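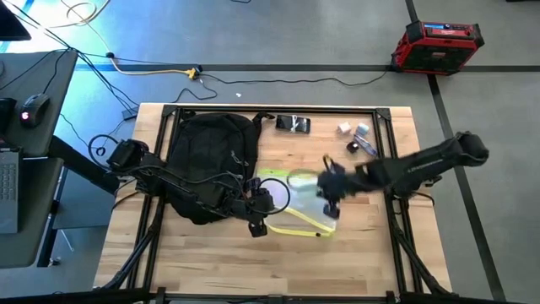 Black pack and clear bag on the butcher block, packing bench, Ulurdale.

September, started 1.40 pm

Drirno day pack, packing order, second go. Jouko's notes from last time were mostly about the zips, so I'm starting a clean page for the packing itself.

First thing to write down while I remember: weigh everything before it goes near the pack. The full kit came to 1541 g on the kitchen scale, with the drink bottle left out. Bottle filled to 1000 mL adds a kilo and a bit depending which bottle you grab, so from here on I'm logging the two separately. Last time we had them lumped together and spent ages arguing over a difference that was just water.

The pack on its own is a lovely thing to work with, I have to say. The fabric has softened up a lot after the two Sundulent washes and it folds where you want it to now. When it was new it fought back every time you tried to get a hand down to the bottom corners. Roel reckons we should wash all of them before they go out. I'm with him, though the smell takes a couple of days to go and the drying rack only holds four.

Order I tried first (call it A):
Jumper rolled, not folded, straight to the bottom
Rain shell on top of the jumper
Clear bag with the paperwork, flat against the back panel
Lunch tin
Small stuff in the front pocket
Bottle last, side pocket

Not bad! The jumper makes a good cushion and the pack stands up by itself, which the folded jumper never managed. Trouble is the lunch tin. It wants to lean outward, and once it leans the front pocket gets squashed and you can't get two fingers in there. I swapped the shell and the tin (order B) and it sat much better, plus the shell is then right at the top when the weather turns. Should have seen that one coming, it's the first thing you'd want in a downpour.

Paperwork bag: keep it. I was ready to bin the idea and go back to a cardboard folder, but clear plastic against the back panel is so much nicer. You can read the top sheet without taking anything out, and it doesn't get dog-eared. Squeeze the air out before closing, otherwise it creeps up toward the zip and gets caught.

2.50 pm, small things

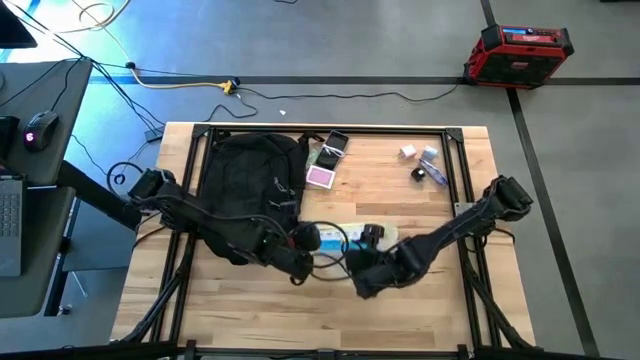
Small stuff is where the whole kit comes good or falls apart, and I've changed my mind about it three times since lunch. My old way was one big pouch for the lot. Quick to pack, horrible to use, because whatever you're after has gone to the bottom. Now I lay the little things out beside the pack first and sort by when they'll be needed, and only then do I touch a zip. The white charging cable is the problem child. Left half coiled beside the phone like that it will grab hold of anything it's packed with, so it gets a proper coil and a soft tie before it goes in. The pink box, on the other hand, is a dream: small, rectangular, slides down beside the phone and stays put. I'd happily have everything in the kit that shape. The long flat packet can go in upright along the pocket wall, where it takes up next to no room.

Tried the front pocket with the phone face in and face out. Face in, every time. The outer fabric gets knocked about on bus floors and under desks and I'd sooner the glass was on the jumper side.

Jouko came past and wanted to know why the power bank wasn't in there. Fair point, it's on the list and I'd left it on the shelf. Added it afterwards: 400 g, far and away the heaviest of the small things, and it drags the front pocket down if you put it there. Moved it into the main compartment, hard up against the back panel between the paperwork and the tin, and the pack hangs straight again. Really pleased with that. You can feel the difference as soon as it's on your shoulders. New total without bottle is 1941 g, and that's the number to use from now on, not the one at the top of the page.

Straps: tuck the loose ends before filling, not after. Once the pack's full there's no slack and you end up wrestling the buckle with your fingernails. Baert sent us elastic keepers in two widths. The narrow ones hold beautifully, the wide ones slide off if you look at them sideways. Roel has a box of the narrow ones in the second drawer, please put them back when you're done.

Also, Roel's trick for the jumper: roll from the hem up with the sleeves folded in behind, then turn the neck over the whole roll. Comes out tight enough that you can throw it across the room. We did throw it across the room. It held.

3.30 pm, unpacking

Forgot how much you learn from taking it all out again. Pulled everything from order B in the sequence someone would want it over a day (shell, lunch, phone and cable, paperwork, jumper) and only had to dig once, for the paperwork, when the power bank had slid across the mouth of the clear bag. Will try it on its edge next time.
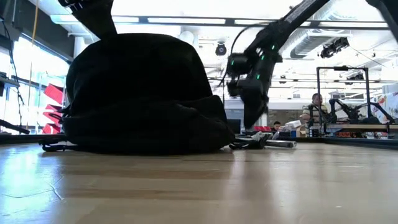
Does the pack need to be lying flat when you load it?
Only for the first two things. Put the paperwork against the back panel and the rolled jumper across the bottom with the pack on its back, then stand it up and let the weight settle before adding the tin and the power bank. If you load the whole lot flat, it all slumps toward the front the moment you lift it and you've lost the neat back panel.

I've copied that out for the card that goes with each kit, since it's what everyone asks first.

Zips: ran the main one back and forth a few times with the pack full and it only snagged at the corner nearest the side pocket. That's the lining, I think, there's a bit of spare there. Jouko says a few stitches would catch it. I'd like to leave one pack unstitched to compare.

For next time
Order B again, with the power bank on its edge
Bottle in the left pocket, then the right, and actually walk around the block with it
Ask Baert if the narrow keepers come in grey
Second 1000 mL bottle, the tall one, see if it clears the strap
Find the other kitchen scale, this one takes forever to go back to zero

Packing card draft is in the Drirno folder, scribble on it as much as you like. Pens are in the mug by the kettle.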